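Speaker notes: Planning the equipment budget for a two-arm cell
Speaker: Dennis Blackburn, Dulerham workshop, January 29, 2020

Opening. Thank the hosts. Say my name slowly. Tell the people that I am a planner and not a programmer, so the questions about code should go to my colleagues at the coffee break.

First point: the arm is the easy part of the budget. In the first plan for Vitovley we had one line for the two arms and one line called "other". The line "other" became 43 items before the order was signed. Read a few of them aloud: table covering, spare fingers, cable ties, power strips, shipping insurance. Pause here. 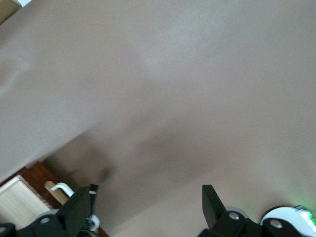 Small parts have to be in the first order, not in the second one. We paid the delivery charge two times for this mistake. My rule is now to buy two spare sets of gripper fingers for each arm on the day we buy the arm. The black fingers on this slide are flat plates, and such a part is not expensive, but the supplier Pakzad needed 20 working days to send us new ones. During these days you still pay the rent and the salaries. Write the delivery time in the budget sheet, in a column next to the price.

Second point: the space. Measure the table with the arms stretched out, and measure again with a person standing beside it. We forgot the person. Then add the place for the controllers and for the cables, and ask who will clean under there.
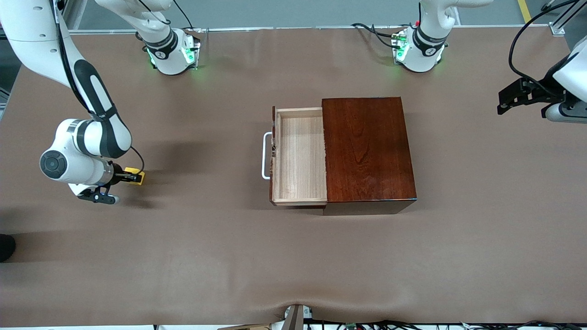

For the objects that the robot practices on, I recommend a separate small budget. At Vitovley it was 70 dollars per month, and the team could spend it without asking me. Before this, each purchase needed a signature and we waited a week for a thing from the hardware store. Furniture pieces wear out, so plan to replace them.

Third point: service contract. Vesta offered us one for 1,688 dollars per year. I compared it with one visit of a technician without contract, travel included, and we signed. Ask what is included. Ours did not cover the cameras, and I found this on page six.

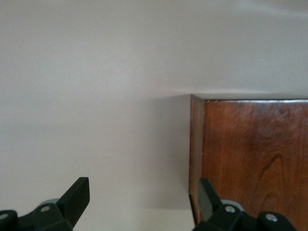
Dulerham's finance office asked me whether leasing would be better for the first year, and whether the spare parts could then be moved to the lease. My answer was yes to the first question and no to the second. Show the lease table now. Give them one minute to read it, the numbers are small.

If time is short, skip the lease table and go to the checklist. Leave the checklist on the screen during the questions. Paper copies are by the door.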